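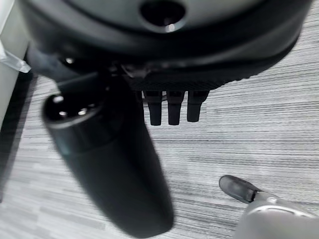

1. Dark Things, no. 1. Three short black tabs under a rounded housing, and a long cylinder very near, with two small silver dots on its end.

Near Things: pictures from the Mestbridge photo evenings
Page put together by Perrine Fleury, 2024-03-06

Welcome to the gallery page of our group. We meet in the upper room of the old school in Mestbridge, and during the winter we gave ourselves one subject: things from very near. Every member could bring prints of any object, from home or from work, on one condition. The object had to be an ordinary one for the person who brought it.

We received 242 prints, which is much more than our wall can carry. Thibault Le Goff and I made the selection during two long evenings, with tea and with some disagreement. We put the prints in series by colour and not by author, and I am still happy with this decision.

The first picture opens the series of dark things. I like how little colour there is in it. The housing is dark grey and black, the tabs are black, the cylinder is black, and still one can tell the surfaces apart. The housing is matte on its upper side and the tabs are glossy, with a thin light on their edges. Between them is a dark strip with fine diagonal grooves. The cylinder is soft and out of focus, so the eye goes to the tabs first and comes back later. Bernadette Ferrand wanted to hang it upside down. I have refused, and it hangs as it was given.

The other prints can be seen on our wall until the end of the season. I give the list with a few words for each, in the order of hanging, for those who wish to prepare their visit or who could not find the labels.

Dark things

2. Iron pan, by Roel Brouwer. It belonged to his grandmother and he uses it for eggs. The print is quite dark, please stand a little to the right of it, where the lamp does not shine into the glass.

3. Umbrella, closed, by Thibault Le Goff. Only the folds and the button. Several visitors have taken it for a bat.

4. Piano pedals, by Bernadette Ferrand. She took them lying on the floor of the music room and her cardigan was never the same again.

5. Liquorice, by Quentin Langlois. It was eaten before we could compare it with the print.

White and pale things

6. Sugar on a spoon, by Perrine Fleury. This one is mine. I made it on the kitchen table next to the window, early in the morning, and I had to hold my breath because the sugar moved.

7. Folded sheets, by Bernadette Ferrand. A shelf in her linen cupboard, seen from the side. She irons them, and it shows.

8. Garlic, by Roel Brouwer. The skin is so thin that the veins are purple when the light comes from behind. In my opinion it is the most beautiful print of the year, although Roel himself prefers his pan.

9. Candle ends, by Thibault Le Goff. From the box which we keep for power cuts in the old school.

10. The edge of a plate, by Quentin Langlois. There is a chip in the glaze, and he placed it exactly in the middle. We discussed for a long time if this was a good idea, and I was against it. Now I have walked past it so many times that I would miss it.

Things with a bit of red

11. Thread on a reel, by Bernadette Ferrand. Her sewing box gave us nine prints and we kept this one and number 14.

12. Rhubarb, cut, by Roel Brouwer. Please notice the strings at the end.

13. Bicycle reflector, by Quentin Langlois. It looks like a honeycomb when one comes near enough.

14. Pin cushion, by Bernadette Ferrand. The pins are sharp and the cushion is not, so you must choose how far away you stand. I find it works best from two metres.

15. Letter box, the lid only, by Perrine Fleury. The paint has four layers and the oldest is green.

About the hanging

All prints are on the same paper and have the same narrow border. The frames come from Clodby, where a shop was closing, and this explains that a few of them are a little higher than the others. We put the higher ones at the two ends of each row. The labels are written by hand by Thibault, and when you cannot read the word after "by", it is a name.

The light in the upper room is good until the middle of the afternoon. After that we switch on the lamps and the dark series suffers a little, especially numbers 2 and 4. Number 1 is on the short wall beside the door, at the height of the eyes, and there the lamps do not disturb.

Visiting

The room is open when the library downstairs is open. You take the stairs on the left, and the key hangs at the library desk. The stairs are steep. If you cannot climb them, ask at the desk for the folder, which contains small copies of every print on the wall with the same numbers.

Children are welcome. There is a magnifying glass on a string by the window, and the object table underneath it, where we have put the umbrella, the reel and the reflector, so one can look at the real thing after the print. They may be touched. The pin cushion stays at home.

Next subject

In September we begin again with a new subject, and it will be handles: door handles, cup handles, drawers, baskets, anything that is made to be held. Prints should be no larger than a school notebook. Please write your name on the back in pencil, not in ink, because ink has gone through the paper on two prints this year and we could do nothing for them.

New members can simply come to the first evening and bring one print, or no print at all. Roel makes soup.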